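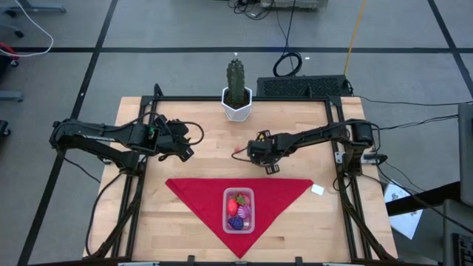

Table en bois clair et ses deux bras noirs.

Skatepark : la grande courbe rouvre en février

Les travaux sur la grande courbe du skatepark Haugland sont terminés. La surface avait commencé à se fissurer près du coping il y a deux hivers, et les reprises au mortier ne tenaient plus. L'entreprise Raleck a déposé la partie abîmée sur toute la largeur et recoulé le béton en une seule fois. Il a ensuite fallu attendre le séchage complet avant le ponçage, d'où la fermeture prolongée.

La facture s'élève à 2 000 euros pour la part de l'association, dont 1 727 ont été réunis grâce à la vente de planches d'occasion et aux entrées du contest d'automne. Le reste est pris sur les adhésions. La commune paie le solde du chantier.

Houshang Rostami, qui encadre les cours depuis l'ouverture du park, a roulé sur la nouvelle surface avec le groupe des confirmés. « C'est plus rapide qu'avant, surtout en sortie de courbe. Ceux qui avaient leurs repères devront freiner un peu plus tôt pour le curb du fond. » Il conseille des roues un peu plus tendres pendant les premières semaines, le temps que le béton perde sa poussière.

Les horaires changent légèrement. Les cours débutants passent à 10 h, l'initiation bowl reste à 14 h. L'association compte actuellement 92 adhérents et il reste six places chez les débutants – à partir de huit ans, casque et protège-poignets obligatoires. Le prêt de matériel est compris dans le cours d'essai, mais pensez à indiquer la pointure à l'inscription.

Côté boutique, les plateaux Terell en 8 pouces sont de nouveau disponibles. Les trucks commandés en même temps n'ont pas été livrés, nous préviendrons par mail les personnes concernées.

La sortie au bowl de Lellutum est maintenue. Départ du parking à 9 h, retour en fin d'après-midi, pique-nique à prévoir. Les mineurs doivent remettre l'autorisation parentale signée avant le départ – le formulaire est à demander à l'accueil.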